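3.2 Perceived softness and shape irregularity

The first experiment asked whether people judge an object to be softer when its outline is irregular, with color and surface finish held the same. Earlier work by Prydderch and Lowther used photographs of cushions and loaves, where outline and material vary together. We used rendered shapes, so that outline could be changed on its own.

Ninety adults took part, all recruited through notices in Stutbridge. Each session was held in the late afternoon and was split into two blocks with a short rest between them. Participants saw one picture per trial and moved a slider from "hard" to "soft." They were told to answer quickly and were given no feedback. The slider started at a random position on every trial, which limits anchoring on the previous answer.

The stimulus set contained 39 shapes. Outline irregularity was scored with the Treloar index, computed on the silhouette before rendering. Low scores go to shapes close to an ellipse, and high scores to shapes with many bumps of uneven size. Two raters (Grimshaw and Beaulieu) checked the scores by eye and disagreed on a single shape, which was dropped from the analysis.

Trials with a response time under 200 ms were removed, as were trials on which the slider did not move. The rule was fixed before the data were opened. In all, 1,756 trials remained in the first block. Ratings were converted to z-scores within each participant and entered into a mixed model with random intercepts for participant and shape.

Backgrounds were kept plain to reduce cues to scale and support. Shading was left faceted in the set discussed in this section (Figure 4); smooth shading is treated in Section 3.3. 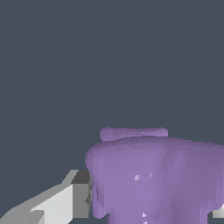 Figure 4. Rendered scene with an irregular purple shape, faceted shading, and a dark slate-gray background.

Softness ratings rose with the Treloar index in both blocks. The slope was smaller in the second block, and the interaction with block was reliable. Participants who reported drawing or sculpting as a hobby did not differ from the rest. Adding silhouette area to the model left the slope for irregularity nearly unchanged.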